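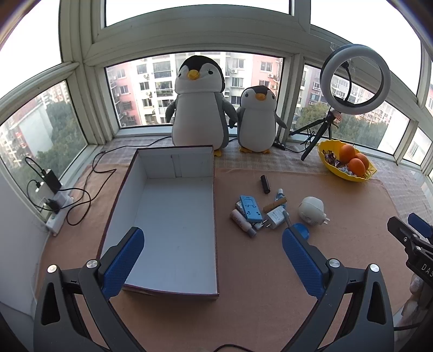
Illetgate, 19/02/2025

Cusi, the pick-and-place club: frequent questions

What is the task?
Move small household items from the cloth into the open box with a hand-held gripper. Each session adds to the club's set, now at 3,556 recorded picks.

Which items are hardest?
Chargers and power adapters. Grip the body end to end, with one pad at the prongs, and keep the fingers level.
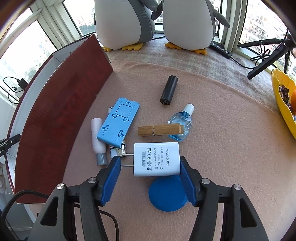 Maritza Tello asks whether bottles should be taken by the cap. No. Take them by the body, 2 tries at most, then go on to the next item.

How many can join?
Up to 7 per session. Bring no tools.

When is the next intake?
April. Sign up on the Mekum page.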